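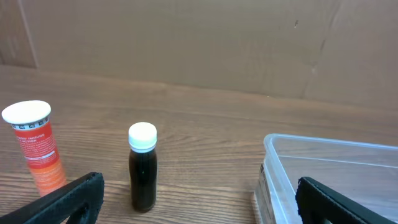
Progress Report: Gripper and Wrist Camera Comparison, Second Period

Project: Skuleo bench handling study
Prepared for: Hélène Simard, Entwistle
Prepared by: Kai Vogler, Gadden
Date: 6/21/19

1. Status

The second period covered the two-finger gripper trials with the wrist camera mounted, the change of controller, and the first runs with a backdrop. The work is on plan except for the force calibration, which slipped and is described in section 5. Spending is within the amount approved for the period. No change to the scope is requested, but one decision is needed from Entwistle on the finger pads (section 7).

The question for the study is unchanged from the proposal: which combination of gripper, camera position and controller lets a single arm pick small household and pharmacy containers from a table without a fixture and without a part-specific program. Two grippers and two controllers are being compared. The arm itself is held constant.

2. Bench setup

The bench is a wooden tabletop with an upright sheet of light brown cardboard along the back edge. The cardboard has a matte surface and gives the camera a plain background in the upper part of the view. In the first period the background was the open lab, and the segmentation step picked up shelving and people walking past. Those false regions do not occur with the backdrop in place. The wood grain still produces weak horizontal edges in the lower part of the view. These are removed by a threshold on edge strength, set once at the start of a session.

Objects are placed by hand inside a marked reach zone in the planning software. There are no marks on the table. The operator changes the layout between runs so that the controller cannot rely on a stored position.

The layout in the wrist view at the top of this report is typical of the mixed sets. A small bottle with dark liquid and a white screw cap stands between the open fingers, with a tall orange-red tablet tube to the left and a clear plastic storage container to the right. The bottle is the target in this type of run. The other two objects act as obstacles. The left finger overlaps the lower part of the tube in the camera view, and the right finger overlaps the front of the container. Overlap in the view does not mean contact, and the software has to tell the two cases apart.

3. Grippers

Gripper A is the parallel two-finger unit bought for the project. The fingers are black, with squared, ribbed tips. It opens wide enough for all objects in the current set except the storage container, which is picked by the rim or not at all.

Gripper B is the Idau unit already owned by Gadden. It has a shorter stroke and softer pads. It was characterized in the first period and was used here only for repeat runs on the bottle and the tube.

Findings to date:

Upright bottles. Both grippers hold the bottle body reliably once the fingers are centered. Gripper A tolerates more lateral error at the approach because of its larger opening. Gripper B tends to touch the bottle with one pad first and push it before closing.

Cylindrical tubes. The tall tube is the harder object. When it is gripped low it tips as the arm lifts. When it is gripped near the cap the hold is steady, but the collar of the cap sometimes catches on the finger edge at release. The grasp height rule was changed during the period to place the fingers just above the middle of the tube. Tipping is now less frequent, and the cap is clear of the fingers at release.

Clear containers. Neither gripper has a dependable result. The mechanical side is acceptable when the rim is found. Finding the rim is the limiting step and is treated under the camera heading.

4. Wrist camera

The small camera at the wrist was compared with the overhead camera used in the first period. The overhead camera gives better position on the table plane. The wrist camera gives better alignment during the last part of the approach, and it keeps the finger tips in view up to closure. For the bottle and the tube the wrist camera alone is sufficient.

Three limits of the wrist view have been recorded.

First, the fingers cover part of the work area. With the gripper fully open, the lower left and lower right of the view are lost. An object that stands to the side of the target may be partly covered, and its base position then has to be estimated from the visible part. The estimate is good for straight-sided objects and poor for anything with a shoulder or a foot.

Second, the clear container lets the table show through its walls. The rim appears as a bright line and can be followed along the top, but the lower walls have little contrast against the wood. A container that runs out of view on one side has no closed outline at all. The current software marks such an object as "unknown, keep clear" and plans around the visible rim with a margin. This is safe but reduces the reachable area for the target.

Third, dark liquids return a small glint on the bottle and almost no other surface detail. The bottle is located from its white cap and from its outline against the wood, and the shadow next to it has to be excluded. In the early runs the shadow was included in the object width and the gripper opened further than needed. The correction was made in the segmentation step and has held since.

Text on labels is not used. Reading print was considered for object identity, but the fingers and the viewing angle leave too much of it covered or too small.

5. Controllers

Controller 1 is the unit supplied with the arm. Controller 2 is the Gadden industrial PC running the same motion library with an external camera input. The purpose of the comparison is to find out whether the supplied unit can close the loop on wrist images without added hardware.

Controller 1 can do so at reduced approach speed. At normal speed the images arrive late relative to the motion, and the correction is applied to a position the arm has already left. Slowing the last part of the approach removes the effect. Controller 2 runs at normal speed without visible lag, but it adds a cabinet, a second power feed and a separate update procedure, all of which count against it for a small installation.

A total of 700 grasp attempts was logged across both controllers in this period. The full log is held at Gadden and can be sent on request. A breakdown by object and gripper will be issued with the next report, once the force data have been corrected as described below.

Force calibration. The zero point of the finger force reading on Gripper A moved between sessions. The cause was traced to the cable at the wrist, which pulled on the sensor housing when the camera bracket was fitted. The cable was rerouted and a strain relief added. Readings taken before the change can be corrected from the open-finger values stored at the start of each run, but the correction has to be checked by hand. This is the item that slipped. Grasp success figures are not affected. Closing force figures are, and none are reported in this document for that reason.

6. Problems and actions

Finger pad wear. The padded faces on Gripper A pick up dust from the cardboard, and grip on smooth caps drops as a result. Action: clean pads at the start of each session. A second pad material is on order.

Backdrop. The cardboard has begun to crease. The creases are faint and have not caused a false detection. Action: none for now. Replace if detections appear.

Camera bracket. The bracket can be fitted in either of two orientations and was once fitted in the wrong one after cleaning. One session had to be discarded. Action: a locating pin has been added.

Lighting. Reflections on clear plastic vary with the room lights. Action: fixed lamp position for all remaining runs, recorded in the session sheet.

Software versions. The two controllers were running different builds of the motion library for part of the period. Runs made on the older build have been flagged and will be kept out of the controller comparison.

7. Decision requested

The present pads on Gripper A are ribbed and fairly hard. A softer set would probably improve the hold on caps and tubes but would reduce the opening and would make the results harder to compare with those already logged. Gadden proposes to finish the current test plan with the present pads and to run the softer set afterward as a separate block, limited to the bottle and the tube. The cost can be met from the existing budget. Please confirm or advise otherwise before the next block starts.

8. Work planned for the next period

Complete the hand check of the force correction and issue closing force figures for both grippers.

Repeat the clear container runs with the fixed lamp position and with the overhead camera added for rim detection only.

Run the full object set on Controller 1 at reduced approach speed and record cycle time against Controller 2.

Add two further layouts with the obstacles closer to the target, so that the open fingers must pass between them with little clearance.

Prepare the recommendation on gripper and controller. The draft will go to Entwistle for comment in August, ahead of the final report.

Questions on sections 2 to 5 should be sent to Kai Vogler. Budget statements are issued separately.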